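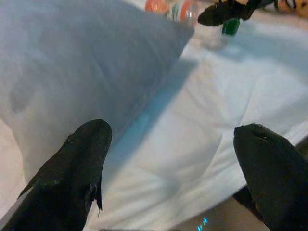 Vol. 8, p. 417

Figure 3. Black gripper fingers with white fabric between them. Surface wear on the left one.

4.2 Getting the bus shelter noticed

Second case, Boltden. A bus shelter on the hill road lost its roof in January and stayed that way well into spring. Smaller matter than the level crossing in 4.1 but the pattern of complaint is better recorded, so more space given to it.

First weeks: ordinary channels only. Phone calls to the council, a few emails, the online form. Replies were polite and mostly the same text. Most people who used the form did not use it again. Those we spoke to said they assumed somebody else was chasing it. One retired driver had kept every reply in a folder and let us copy them; the wording changes once, when "scheduled" becomes "under review", and he had underlined it in red.

Then the armchair. A resident carried an old armchair up to the stop and left it inside the shelter with an umbrella tied to the back. Photos went round the town's group page the same evening. By the end of that week there was a lamp as well, a rug, and a visitors' book in a plastic bag. The page had around 3,000 members at the time -- large for a town this size -- and the post stayed near the top for days. Local radio rang. The Skamotell, a free paper that comes out when it has enough adverts, ran the chair on its front page under a headline we would rather not repeat.

What is of interest is the order of events afterwards. The council's first public statement was about the chair. It had to be moved, on safety grounds. The roof came up in the last line. This annoyed people far more than the missing roof had, and several interviewees gave it as the moment they joined in. "I'd not have bothered otherwise" (woman, uses the stop daily). Similar remarks from four others, see appendix. A petition followed, 2,000 names, handed in on paper becuase the organisers did not trust the website.

Cirkik, the firm holding the shelter contract, had not been told about the damage until a reporter called them. Or so they say. The council's log has an entry that might be a referral and might be a note to make one. We could not settle this and have left it open in Table 2. Du's earlier work on street lighting (Kaiwen Du, personal communication) found the same sort of gap between the desk that takes the complaint and the firm that does the job, and put most of the delay there.

A roof went on before the summer. Plain, a bit lower than the old one. Whether the chair did it is harder to say than the local telling allows: the contract was up for renewal in the same period, and two other shelters on the route were done in the same visit with no campaign at all.

Compare Sepúlveda (4.3), where residents tried a very similar stunt at a stop with a broken bench, and got coverage but no repair durring the study period. Differences in who owned the land, mainly. Also no second act -- the council there said nothing, so there was nothing to be cross about.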